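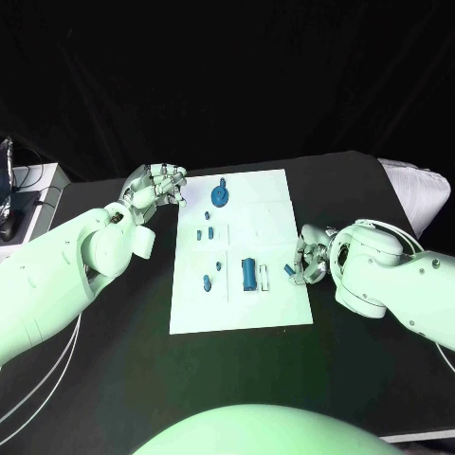
1/ So the new bus timetable between Flirkbridge and Vokholm starts Thursday, and I have finally read all of it. Headline: the 84 keeps its evening runs! The last one leaves Flirkbridge at 10:40pm, same as now. The daytime changes are harder to follow, so I did what I always do and tried to get the whole route onto one sheet of white paper laid longways on a dark table, Flirkbridge at the near end and Vokholm at the far end. It fits, if you write small.

2/ The big loss is the stop at Szalai Road. Buses will go straight down the bypass and you'll have to walk back from the library. I use that stop twice a week with shopping and I'm pretty grumpy about it.

3/ The petition to keep it got 3,978 signatures, which is a lot for a town our size. The county says it read every comment. I'd love to know what it made of mine (it was long).

4/ Better news for anyone going out to Pisanholm - the 339 goes hourly on Saturdays, and it now waits for the train instead of pulling out two minutes before it gets in. I've watched those tail lights leave so many times.

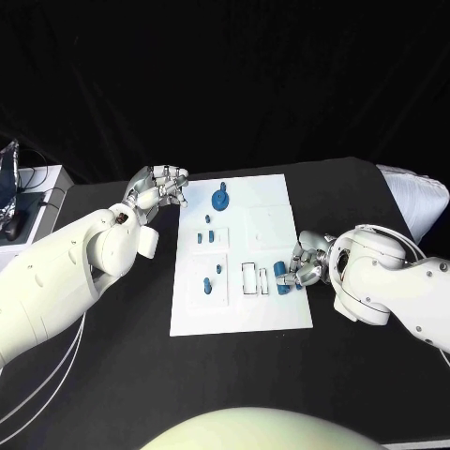 5/ Fares. Single rides stay the same. The day pass now works on both routes, so you can go out on the 84 and come back on the 339 without paying twice. You still have to ask the driver for it, the machine at the station doesn't sell it.

6/ Sundays are still nothing before 11am. I asked about this at the drop-in last month and was told it's "under review," same answer as the year before. If you work Sunday mornings in Vokholm, please write in! They need to hear from riders who aren't me.

7/ Paper timetables are at the station and the library. They only printed 100, so grab one early, and if you see a spare, my neighbor across the hall would like one in large print.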